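March 29, 2026

Moved the last of the company mailboxes off the old Belline server tonight. It has been running in the back closet since before I took this job, and I had put this off since July. Bakitz, who we now pay for hosting, wanted the cutover done outside office hours, so I started at 6 and figured on two hours. It took 5.

The mail itself copied fine. The trouble was the shared addresses. Billing and support were set up years ago as forwards to forwards, and one of them pointed at an account that had been closed. Anything sent to it was being dropped with no bounce. I have no way to tell how long that went on. I pulled the logs we still keep and found 100 messages that went nowhere, most of them newsletters and automatic receipts, but a few were from customers asking about invoices. I put those in a folder and will write to each one myself.

After that I changed the DNS records and waited. Test mail from my own account came through on the second try. Test mail from Otano did not, and I spent a long stretch reading headers before I saw that I had left the old address in the SPF record. Fixed that and it went through.
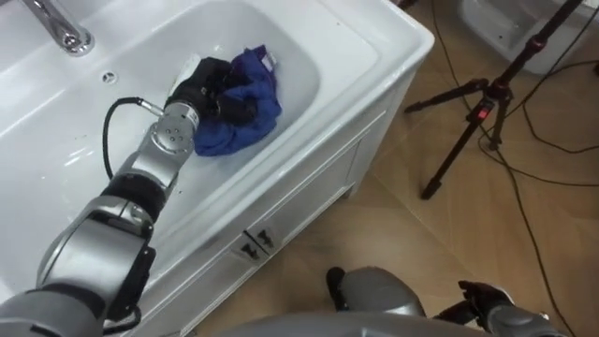 The spam filter is the part I like least. The old one was crude, but I knew its habits. The new one held two purchase orders from Mwakyusa in the first hour, both ordinary messages with a PDF attached. I added their domain to the safe list and turned the setting down one notch. I will check the held mail every morning for a while – first thing, before the phones start.

Calendars are still to do. Everyone's recurring meetings came over twice, and deleting one copy seems to delete the other on some machines. I have opened a ticket with Bakitz.

Left the Belline box powered on but off the network. I want a full backup of it on the spare drive before I wipe anything. Ate a sandwich at the desk and got home late. Need to remember to cancel the old license before it renews.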